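NESTORA SHOP LETTER
February 25, 2023

Kit on the bench: the Vamum sim pack for two-finger grippers

Quick one this time, back on the road tomorrow and half my notes are still in a coat pocket.

So. Vamum. Small outfit, sells gripper models for simulation. You buy the pack, you load it, you get a parallel-jaw gripper with working fingers, collision shapes, a wrist camera and a handful of plain rooms to put it in. No hardware in the box. No box. A download link and a license key, and the key goes to your spam folder, so look there first.

Price is $139 for one seat. Renewal after the first year is $40, and you can skip the renewal and keep what you have, just no updates. I like that. Detar wants $210 for theirs and it stops opening when you stop paying.

Setup. Took me an evening. Should have been less but I had an old version of the physics plugin and the installer doesn't check. It just goes ahead and installs and then the fingers fall through the floor. Update the plugin first, then install. Readme says this, on the last page.

Once it ran it ran fine. Opening and closing is smooth, both fingers move together like they should, and there's a setting for letting them drift a bit out of step if you want to copy a worn unit. Didn't expect to use that. Used it a lot. We have a gripper in the shop that closes a hair early on one side and I got the model to do the same thing by the second try.

Force limits are in newtons, and the default is too high. First thing I picked up was a foam block and it went flat as a pancake. Turn it down before you do anything soft.

The rooms: plain. Floor, walls, a stone-ish texture and thats it. You can swap the textures, and you should if you're training anything off the camera, there's a randomize button under Surfaces. Comes with 24 textures. Most are fine, a few are so close to each other you won't see a change. Adding your own is drag and drop, square images only, anything else gets stretched.

Lighting is where I'd complain. One main light, you can move it, you can't add a second without editing the scene file by hand. So one wall blows out and another goes nearly black, and the side of the finger facing the light washes out too. For grasp testing who cares. For vision work you'll care. I asked support about a second light and got a reply the same day, which was "planned for April." We'll see.

Camera. Sits behind the jaws and above, looking out past the fingers. You can slide it and tilt it but the gripper body takes up a lot of the view whatever you do, same as on a real wrist mount really. There's a grayscale output, which is what I ran for most of the week. Smaller files, faster, and my old laptop fan stopped screaming. 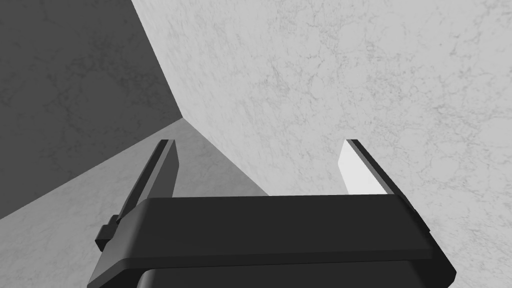
Speed next. On the shop desktop I could run four copies side by side before it got choppy. On the laptop, one. If you turn off shadows you get a bit more, but then contact gets hard to judge by eye, so I left them on.

Support for other arms is thin. The gripper comes as its own part with a flange, and you bolt it to whatever arm model you've got. Worked with the Pastor arm model right away. My other arm needed the axes flipped, it was holding everything upside down for ten minutes before I caught it.

Things missing:
- no soft fingertips, only flat plates
- no suction option (Detar has one)
- no undo in the scene editor, save often
- manual is a PDF with no search, it's all scanned pages for some reason

Things I'd pay for again:
- the worn-finger setting
- license that doesnt expire on you
- the log file, plain text, every open and close with a time stamp and the gap between fingers, opens in any spreadsheet

Who's it for. Small shops, school labs, anybody who wants to try a pick routine before running it on the real thing and bending a finger. If you mostly do camera work, wait for the lighting update or be ready to edit files. If you already pay for Detar and use the suction cups, stay where you are.

I'm keeping my seat. Will try it with the small-parts tray next, screws and washers mostly, where our real gripper has been dropping things. Numbers in the next letter if I get them.

Trial version is free for two weeks, full features, watermark on exported video only. Reader code NESTORA takes a bit off at checkout, good for one seat per shop. We don't get a cut.

Questions, reply to this email. Slow til I'm back.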